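Notebook, July, open day prep and run

Doors at 10:00. Keyvan Ahmadpour brought the Nirketti people over from Clamerach first, then the school group from Shahbazi. We ran the can sorting on the two-arm table because it's easy to follow from behind the tape. Full cans were ruled out last month, too heavy for the left wrist.

Arms homed at 9:40. Gripper force left at the Sketeck default. Log number for the morning is 434, the afternoon one is 2343 (the counter jumped again, need to ask why).

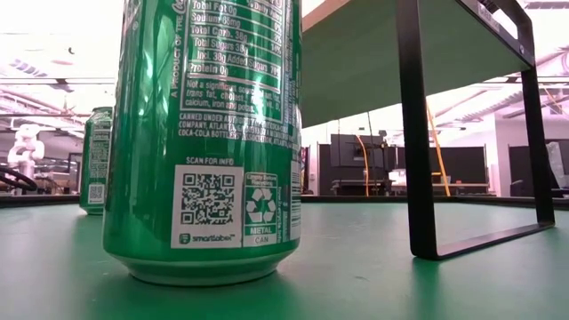
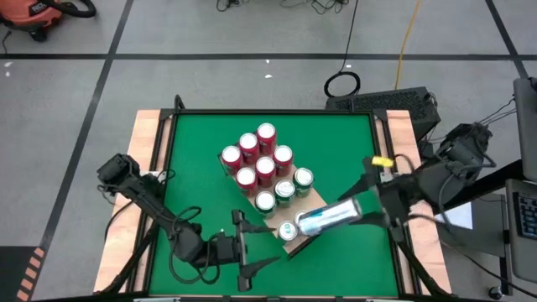

Cans at the table, red ones grouped.
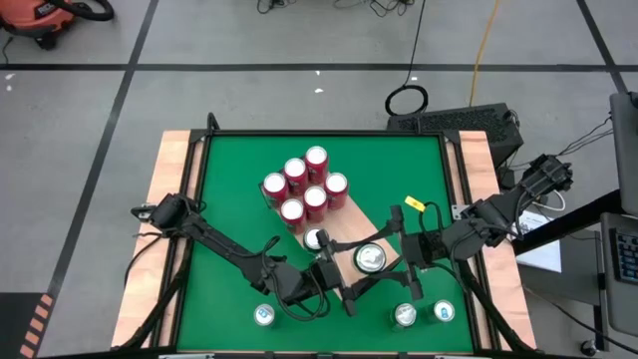

Questions from visitors, as I wrote them down: does it see color or read the label, what happens if a can falls over, how long to teach it. I said it goes by color and shape together and that a fallen can is still a person's job for now. One of the Nirketti engineers wanted to know the cycle time. Best today was 39 seconds for a pair of cans, which is slow, and I told her so.

Stopped the arms 2 times, both for a cable catching on the right elbow. Needs a clip or a shorter loop before the next visit.

To do:
- tape line further back, kids lean in
- spare fingers for the left gripper
- send Keyvan the log from the afternoon
- print a bigger sign for the stop button

Packed up at 4:15. Cans are in the cabinet, bottom shelf.

Workshop notebook, internal. Questions to the bench desk. Back to top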